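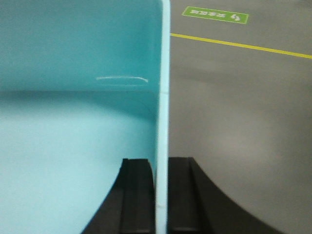 Section 4: Joining a token sale with the Lovura wallet

Read this section before you send anything to anyone. Lovura stores keys and signs transactions. It does not check whether a project is any good, and the green "Verified contract" label means only that the address matches the one the project gave us. Plenty of bad projects can copy and paste their own address correctly.

The screens below use the Manis token sale as it appears in version 3 of the wallet. Other sales will look much the same, down to the countdown clock.

Before you start

You need a funded wallet, your recovery phrase on paper, and an hour when you're not in a hurry. If the sale page says you have ten minutes left to get a bonus, ask yourself who set the timer.

Read the project's white paper. Look for what the token does that an ordinary payment wouldn't do. If you reach the end and still can't say, stop at this step. Manis gives the matter one paragraph in 70 pages, and we have read it several times.

4.1 Add the sale contract

1. Open Lovura and choose Contracts, then Add.

2. Type the sale address from the project's own site. Do not take it from a chat group, an email, or a reply to a post, even if the sender has the project's logo.

3. Compare the first eight and last eight characters with the address on the site. Then compare the middle.

4. Press Check. The label turns green if the address is in our list. If it stays gray, the contract may be new, or it may be fake. The wallet can't tell you which.

Note: Some sales ask you to register with a third-party identity service such as Flarkent. Registration happens outside Lovura. We don't see what you upload and can't get it deleted for you.

4.2 Set your limit

1. Go to Settings, then Spending, then Sale limit.

2. Enter the most you are willing to lose. The field is called "limit" because the design team didn't care for our first wording, but treat it as a loss.

3. Press Lock. A locked limit can't be raised for 24 hours. Users complain about this every month. It stays.

Caution: The Manis sale has a minimum purchase of 599 tokens and a bonus tier starting at 1,000. The bonus is paid in more of the same token. If the token ends up worth nothing, so does the bonus.

4.3 Send a payment

1. Choose the contract you added in 4.1 and press Contribute.

2. Enter the amount. The wallet shows the network fee on a separate line. Add the two yourself and make sure the total is below your limit.

3. Send a small test payment first if the sale allows it. Manis doesn't, for reasons its help page describes as "technical."

4. Press Sign, enter your PIN, and wait for confirmation. During busy sales this can take hours. Do not press Sign again.

5. Copy the transaction ID and save it somewhere other than the wallet.

If you see error 310, the sale contract refused the payment. The usual cause is that the sale is full or hasn't opened. Your coins stay in your wallet, but the network fee is gone.

4.4 After the sale

Tokens do not appear right away. Most projects hold them until a release date, and release dates move. Manis first announced October and now says "following the audit." The auditor, Pettigrew, is listed on the site with no report attached.

To see locked tokens, open Balances and turn on Show pending. The dollar value next to a pending token comes from the sale price the project set for itself. No one has paid that price on an open market, so we recommend turning the column off under Display.

Lovura support will never ask for your recovery phrase. We can't reverse a payment, and anyone who offers to do it for a fee is after your second payment.

For moving released tokens to another wallet, see Section 5.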